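**Nevgate Tenants' Advice Project — progress report to the Menell Fund, January**

The second half of the grant year went mostly on the council's new licensing scheme for private landlords. We had planned for a slow start, but letters went out to 830 addresses in Nevgate and the phone line was busy from the first morning.

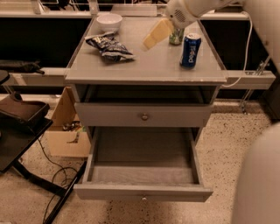 By the end of the period we had opened 424 cases. Most concern rent rises served after a landlord applied for a licence. The rest are repairs and deposits, plus six evictions that went to court.

The Zaritz estate remains the hardest area to reach. We moved the evening session there to 6.30 — after the school run and before the late shift — and attendance has improved. 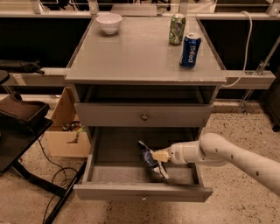
Can the project help tenants whose landlord has not applied for a licence? We can advise them on reclaiming rent, but enforcement rests with the council.

Spending is on budget except for interpreting, which is £2,000 over. We propose to cover this from the unspent training line and ask for your agreement.

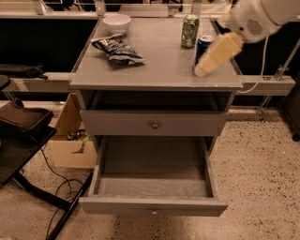 *Grey cabinet with a bowl, a snack bag and two cans on top.*

The council votes in spring on whether to extend the scheme to Yeon ward. We have sent written evidence and asked to speak. 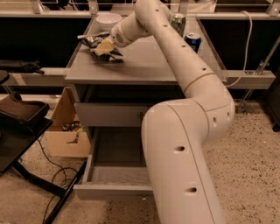
Rostislav Kováčik thinks the vote will be close and would like the Yeon leaflets printed before it, even if the extension falls. We have asked for a quote and will send it with the next claim.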